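4.2 Where breakup stories say they come from

32 shares | 5 comments

I went into this part of the project thinking I knew what I'd find. I've read celebrity gossip since I was a teenager (my mother kept the magazines under the sink), and I would have bet good money that most breakup stories lean on the famous unnamed friend. You know the one - "a source close to the couple," always worried, always very well informed about the kitchen arguments. So when Panagiotis Petridis and I sat down to code the first batch of posts from Plirkeritz and Endlow, we gave the friend a category of its own and expected it to swallow everything else.

It didn't. The biggest group by far was what we ended up calling "the app did it": somebody unfollowed somebody, or took down a vacation picture, or liked a post they maybe shouldn't have. No friend, no publicist, just a screenshot and a question mark in the headline.

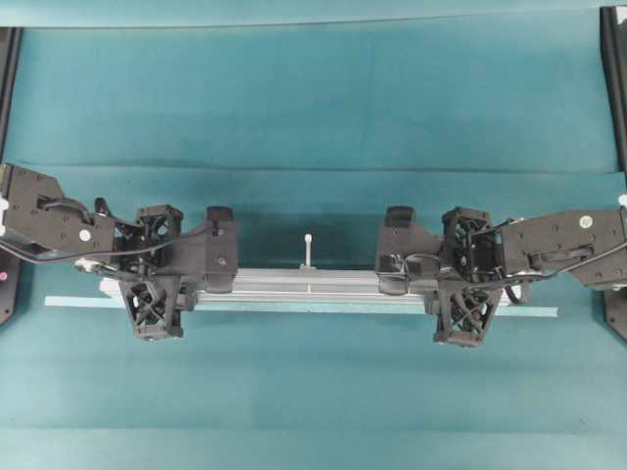 The question mark deserves a word of its own. On Endlow it shows up in headlines and then disappears by the second paragraph, where the split has become "their split" and we're already being told who keeps the dog. Plirkeritz is more careful and holds on to "reportedly" all the way down, but I noticed that the follow-up posts link back to the first one as if it had settled the matter. Panagiotis and I argued about how to code those links. He wanted to treat them as a separate source and I didn't, and we went with his version in the end, mostly because his rule was easier to apply at eleven at night.

Ivby was a different animal. It's a forum, so people post their own guesses, and they're quite open about guessing! One long thread was nothing but readers comparing the dates on two actors' beach photos. I loved it, and I'm sorry to say most of it had to be left out of the sample, as our rule was that a post had to make a claim about a named couple and couldn't only ask about one. We were strict about that, even when it hurt. 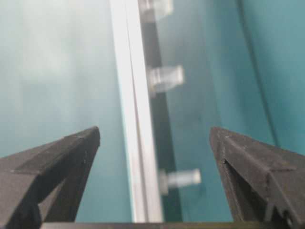

Then there's the matter of the denial. Publicists do answer these stories, and when they do, the answer usually goes up as a new post with its own headline, so the rumor and the reply sit on the same site and never touch. I kept reaching for a way to explain this to people outside the field. The rumor leans one way, the denial leans the other, and the reader who only clicks once gets one side. Kingi, the one newsletter in our set, was the exception. It added the denial at the top of the original story and kept the old text underneath.

I don't want to make too much of Kingi. It's a small outfit, it covers mostly soap actors, and its writers may simply find it easier to edit an old post than to start a new one. Still, when we recoded its posts using the corrected versions, the "app did it" group shrank, and the named spokesperson finally turned up in a decent share of them. Section 4.3 takes up the same posts again, this time looking at how the headlines were worded before and after the correction.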